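How to run a bottle collection for a village health fund

Written by Evie Staniforth for the Wasine group pages, 5 May 2021

These are my notes from the collection we started last November in Niddale to pay for children's nutrition checks. Several groups have asked me how to do the same, so I put the steps in order. English is my second language, please write to me if a sentence is not clear.

Before you begin

Decide first what the money is for. "For the children" is too wide, and people will ask. We wrote on our poster that the fund pays for one weighing and arm measurement for each child under five, with transport to the clinic if the measurement is in the red or yellow part of the tape. After this, the questions became much easier to answer.

Then find the buyer. Do not collect anything before you know who will take it. Ring at least two buyers and ask them these things:

Do they accept bottles with the caps on?
Do they want them flat?
What is the smallest load they will pick up?
Do they pay on the day or by bank transfer?

Our buyer takes loads from 90 kilos. With a smaller load you must bring it yourself, and the fuel can eat the money.

Setting up the collection points

Start with 4 points and not more. Good places are the school gate, the clinic entrance and the shop. The church hall did not work well for us, as it is locked in the week. Every point needs one bin with a liner, a sign with the name of the fund, and one person who has the key to a dry store.

Ask people to empty the bottle completely before they put it in. Milk and yogurt drinks are the worst, they smell after one day in warm weather. Labels can stay on if your buyer agrees. Glass goes elsewhere, also jars.
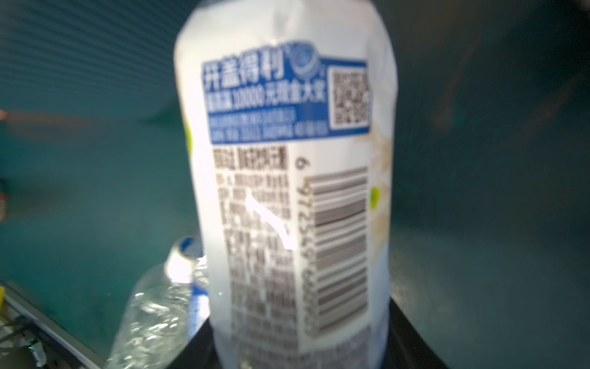
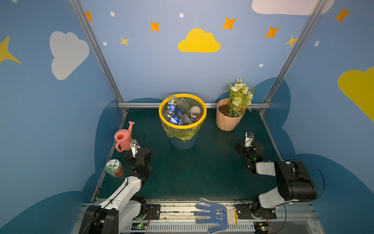 Plastic bottles: one with its label on, and several in a lined bin.

Emptying and weighing

Empty each point two times in the week, even when it is half full. Tie the bag, write the name of the point on a piece of tape, and weigh it the same day. A simple hanging scale is enough. Put the weight in a notebook immediately, with the date and two signatures. Damian Duda keeps our notebook, and Imogen Dobson checks it against the buyer's receipts at the end of each month.

If the two numbers differ by more than a little, look first for water in the bags. We had one bag from the Amato road that was much heavier in our notebook than on the receipt, and rain had come in through the top.

Handling the money

Open a separate account, or at minimum a separate cash box with its own receipts. Never lend from it. Our first delivery brought 465 in local money, and already someone wanted to borrow for a roof. It was a good reason, but we had to say no.

Pay the clinic directly and ask for a written list of what was done. The list should have only the number of children and the type of check. Do not put names on a public board, a family may feel shame if their child is found too thin.

Telling people the result

Once a month, put a short notice at every point: how many kilos, how much money, how many checks. Keep it to about half a page with large letters. Terence Inskip reads ours aloud at the market as well, for those who do not read.

If you would like our poster text or the notebook page to copy, ask at the Wasine office for Bautista Insaurralde. He can send them by post or by phone message.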